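Notebook, 4/23/20

Prep and notes for the open afternoon. Visitors came from Dikico (their training side) and a few from Estrella, in small groups with a gap between. Deepika Bhat did the talking, I kept the log and stood near the stop button.

Job shown was the bowl one, bowls and dish rack, both arms. I picked it over the cable job as people can tell what's meant to happen without being told. Flowered walls left up. Deepika wanted plain grey for the day but we'd have had to redo all the reference shots, so no. 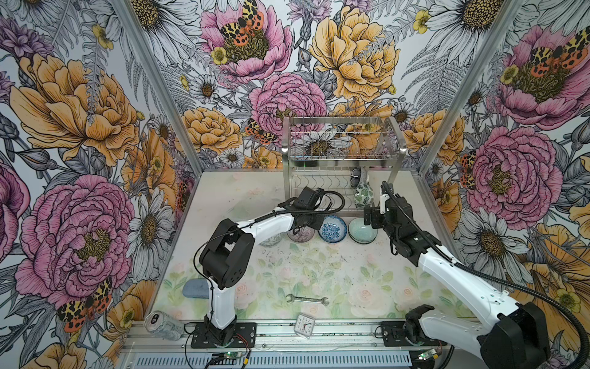
Vorport Handling Lab, Bench Team

Set-up as logged: bowls in a line in front of the rack, left arm on the pinkish glass one, right arm on the pale green one at the end. Glass is the one I worry about. It gives the cameras very little edge to go on and in January we had a run of bad grips on it, all too high. Closing force is set to 400 on our scale for the glass and I left it there all afternoon. Don't change it without writing it down.

Speed limit was 90 per cent for the first group. Too quick for people to follow, so Deepika asked for it to come down and I dropped it for the rest. Better. They stopped talking over the moves and started asking about them.

Questions worth keeping:
Does it know what a bowl is? Deepika said it has seen 3000 runs of this job and works from those. They seemed happy with that.
Why two arms? Reach, mainly, and we want them working close together without clashing.
What if someone moves a bowl halfway through? Asked by every group. We should have a proper answer and a run to show for it.
Could it do pans? Not with these fingers.

One man from Estrella wanted to know how long a set of fingers lasts. I gave him our figure for the old Pukano pads and said the new ones haven't been on long enough to say.

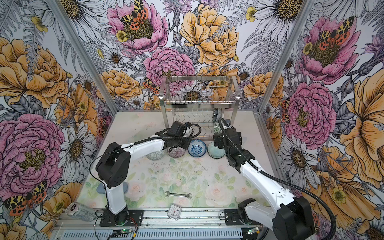

Things to sort before the next visit

Spanner is still on the mat, near the middle. It goes back on the board.
Clock too close to the rail, move it back and square it up.
Corrugated cable on the right arm needs another clip. It swings wide when the forearm comes across, and I don't like how near it gets to the people standing on that side.
Print a one-page sheet for visitors. Deepika has a draft.
Floor tape for where to stand.

Rack position: I've been asked twice now why it sits right at the back. It gives the arms room to turn a bowl on edge before it goes into the lower tier. The top basket isn't part of this job and stays clear.

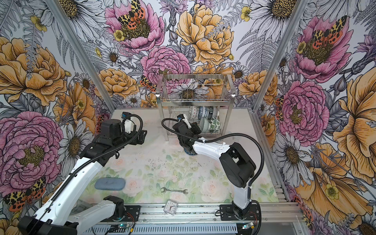

Deepika thinks we should let visitors choose which bowl goes first. I'm for it as long as the glass isn't on offer until the grip height is settled. We could try it among ourselves with 11 runs, same order of bowls each time, then change the order and compare. She'll write up the visitor side and send it to Dikico, I'll do the settings page and put it in the shared folder with this entry.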